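Puertas abiertas en la nave de Fallent: botes, cajas y una cola que llegaba a la calle

Lleno en la jornada de puertas abiertas que Fallent organizó en noviembre en su taller del polígono. La empresa, dedicada a la automatización de pequeños almacenes, enseñó al público en qué anda metida: robots que cogen cosas de una estantería y las dejan en una caja. Dicho así parece poco. Visto de cerca, otra cosa.

Según la organización pasaron por allí 109 personas, repartidas en turnos. Se abrió a las diez de la mañana y a las diez y cuarto ya había cola en la acera. Muchas familias, bastantes estudiantes de formación profesional, gente del propio polígono que llevaba años pasando por delante sin saber qué se hacía dentro. Café gratis, bollería que duró poco.

El recorrido arrancaba en la zona de montaje, con una explicación corta, quizá demasiado corta, sobre la plataforma Csizmadia, el programa con el que la casa coordina sus equipos. Diapositivas con letra pequeña, micrófono que iba y venía. Desde las filas del fondo se oía a medias y hubo quien se fue directamente a lo siguiente.

Lo siguiente era lo que todos querían ver. Las pruebas de estantería se hacen en una parte del taller que sigue siendo oficina, cuarto de material y laboratorio a la vez, y allí se entraba en grupos de siete, no caben más. El personal insistió varias veces en que no se había montado nada especial para la visita: se trabaja entre muebles corrientes, con lo que haya por medio, por que en un almacén de verdad tampoco está todo recogido.
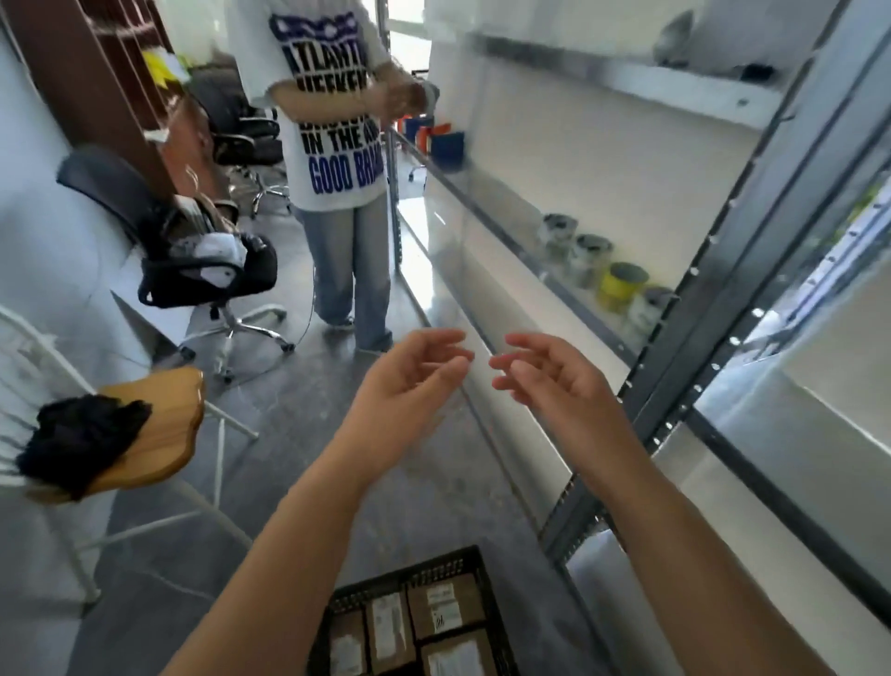 La tarea de la mañana, repetida en cada turno: localizar un envase en la balda, cogerlo, bajarlo, soltarlo donde toca. Los botes redondos dan más guerra que las cajas de cartón, explicaron los técnicos. Ruedan, brillan con la luz de la ventana, y una tapa metálica confunde a las cámaras más que una etiqueta impresa. De ahí que las pruebas se hagan a distintas horas, con sol y sin el.

También se habló de los pasillos estrechos. Es el asunto en el que la empresa lleva más tiempo, y el que más preguntas levantó. Un comercio de barrio o una farmacia no van a tirar tabiques para meter una máquina, así que la máquina tiene que arreglárselas con el espacio que encuentra y con las personas que se mueven por él. Cuando hay alguien en el pasillo, los movimientos se hacen más lentos. Algún visitante lo encontró desesperante — "mi abuela va más rápido", se oyó en el turno de las once — y los técnicos lo dieron por bueno: de momento prefieren lento.

En el segundo turno, parón. Un fallo de red dejó la demostración colgada y hubo que reiniciar. Unos minutos de espera, preguntas improvisadas, un niño que quiso saber si el robot se cansa. A la vuelta todo fue más o menos rodado, aunque en el turno de las doce un envase acabó en el suelo. Aplausos igualmente.

Cifras, las justas. La empresa habla de más de 4000 intentos de agarre registrados desde el verano, entre buenos y malos, y no quiso dar el porcentaje de aciertos. "Cuando sea presentable", fue la respuesta del equipo. Sí se confirmó que el catálogo de objetos con los que se ensaya ronda ya los 200 y que se seguirá ampliando con envases que manden los propios comercios. Quien quiera ceder material puede llevarlo a la recepción del taller, por las mañanas.

Buena parte de ese trabajo se hace dentro del proyecto Tirnetbridge, que reúne a Fallent con otros talleres de la comarca y un centro de formación. La idea, compartir los datos de las pruebas para que cada uno no tenga que empezar de cero. El calendario va con retraso. Estaba previsto ensayar en un comercio abierto al público antes de fin de año y ahora se habla de primavera, sin mes concreto. Faltan permisos y falta, reconocen, que las manos suelten las cosas con más cuidado.

El taller infantil, en la sala de al lado, fue seguramente lo más concurrido. Pinzas de cartón, hilo y pajitas, y un concurso para ver quién levantaba más pelotas de pimpón. Se acabó el cartón antes del mediodía y hubo que tirar de cajas de embalar. Se repartieron pegatinas.

Entre los adultos, las preguntas de siempre y alguna menos habitual. Precio: no hay, no está a la venta. Puestos de trabajo: el asunto salió en todos los turnos. La posición de la casa es que estos equipos están pensados para reponer y preparar pedidos fuera de horario, tareas que muchos comercios pequeños dejan hoy para última hora. No convenció a todo el mundo. Una dependienta de la zona comentó a la salida que lo de reponer de noche le parece bien, pero que quería ver quién recoge cuando se cae un bote. Otra visitante preguntó por las cámaras y por dónde se guardan las grabaciones. Se le contestó que en servidores propios y que las pruebas con público requieren autorización firmada; en la entrada había hojas para ello.

Quejas también: poco aparcamiento, una sola persona atendiendo en la puerta y el acceso en silla de ruedas, que obligaba a dar la vuelta por el muelle de carga. La empresa tomó nota y dice que para la próxima habrá rampa en la entrada principal. A los que se quedaron sin turno se les apuntó en una lista y tendrán preferencia.

La jornada se cerró a las dos de la tarde, media hora más tarde de lo anunciado, con los últimos grupos todavía dentro. Los estudiantes del centro de formación se quedaron a una charla aparte sobre prácticas. Hay plazas para el curso que viene, tanto en montaje como en programación, y las solicitudes se tramitan a través del propio centro.

La próxima cita es en Flovesbridge, el encuentro de talleres y pequeñas empresas técnicas que se celebra en febrero. Fallent llevará allí una versión reducida de la demostración, con una sola estantería y turnos más cortos. Entrada libre hasta completar aforo. Para centros educativos hace falta reserva previa, el formulario se abrirá en enero en la web de la empresa — el del año pasado ya no funciona, no lo usen.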